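The Trial Month

The arm came to the bakery in a crate so large that we had to take the back door off its hinges, and for most of that first morning it stood among the flour sacks while my sister read the leaflet aloud to it, as though it might want to know its own terms. Atano, the leaflet said in friendly green letters, would lend us their Skedance sorting kit for the whole of March. We would pay 97 pounds for the delivery and not a penny more unless we fell in love.

"Unless we fell in love," my sister said again. "It does say that. Page two."

I should explain that we are a small shop on a steep street in a town where people still ask after your mother before they ask for a loaf. Our mother had run the place until her knees gave out, and now she sat by the oven in the good chair and gave us the benefit of her views. She had a great many views on the arm, and the kindest of them was that it looked like something for mending lorries.

The two young people from Atano were terribly patient with her. They bolted down the table, hung their cables, drank four cups of tea each and then sat me in front of a screen to show me what the thing could see, because it had a little eye of its own down at the wrist. I had expected something out of the pictures, all red lines and numbers. It was only a table, seen from just behind the fingers, and it made me feel quite tender towards it, like looking out from inside somebody's sleeve.

The work we had given it was plain enough. Rolls came up in one container, wrapped things went into another, and the arm was supposed to learn which was which and move them along while I got on with the counter. We started it off gently, on the advice of the leaflet, with hardly anything to sort at all.

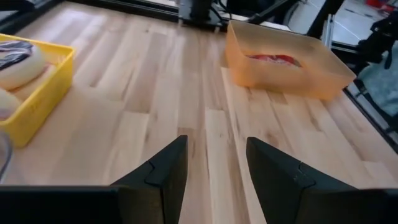

Fingers open over the boards, with the yellow basket to the left and the orange bin further back.

I kept that picture on my phone and showed it to customers whether they asked or not. Old Mr Next-Door (we have never called him anything else) held it at the full length of his arm and said the wood was nice. The girl from the chemist's wanted to know whether it ever pinched anyone. I told her no, it was slow as a Sunday afternoon and twice as polite, and she bought an iced bun on the strength of it.

It was slow, I will say that. In the first week I could have cleared the table, washed my hands and been back at the till while it was still thinking over its second roll. It would come down, and pause, and go up a little, and come down again, exactly as our mother used to do over a crossword. Then the fingers would close and off it would go, carrying a bread roll through the air with such enormous care that I found I was holding my breath along with it. When it let go I wanted to clap. I did clap, once, and the whole queue turned round to see who had come in.

My sister had charge of the form. Atano wanted an honest review at the end of the trial, and she is the sort of person who takes a form seriously, so every evening she sat at the end of the counter with her glasses pushed up into her hair and wrote in pencil first. Ease of use: good, once you stop shouting at it. Noise: a sort of hum, not unpleasant, rather like a fridge with something on its mind. Handling of soft goods: much improved since we stopped giving it the doughnuts.

The doughnuts had been a mistake, and mine. I don't want to go into it, except to say that jam gets into places you would never think of, and that the voice on the Atano telephone line was very good about it and only laughed after she thought she had hung up.

By the middle of the month it had found its pace. It did 121 rolls one morning before we opened, which my sister wrote on the form in ink straight away, and it dropped one, and our mother ate that one with butter and said it was none the worse. She had moved her chair by then. She said there was a draught by the oven, which there has never been in 11 years of her sitting beside it, and she had me carry the chair over to where she could see the table properly. She talked to the arm in a low voice when she thought we were busy. I caught bits of it. She was telling it about the old shop, and how my father had never once got a tray out of the oven without burning his thumb.

"You've better hands than he had," I heard her say. "Don't let it go to your head."

The letter about prices came on a wet morning, with the green writing across the top. If we wished to keep the Skedance kit we could buy it outright, which made me laugh aloud and then sit down, or we could have it for 900 pounds a quarter with repairs included. I read it through twice by the window. There was the roof to think of, and the van, and the big mixer that had begun to make a noise like a goose. I put the letter under the scales, where we put everything we would rather not decide.

When I went into the back the lights were already on. The arm was working its way along the morning's rolls, down and pause and up a little and down again, and our mother was in her chair with her coat over her knees and the form on her lap. She had my sister's pencil. She had got as far as the last box, the one that asked whether you would recommend the product to a friend, and she was filling it in slowly, in her best capital letters, and had already run out over the edge and up the side of the page.

"How do you spell Atano?" she said, without looking up.

I spelled it for her, and went to put the kettle on.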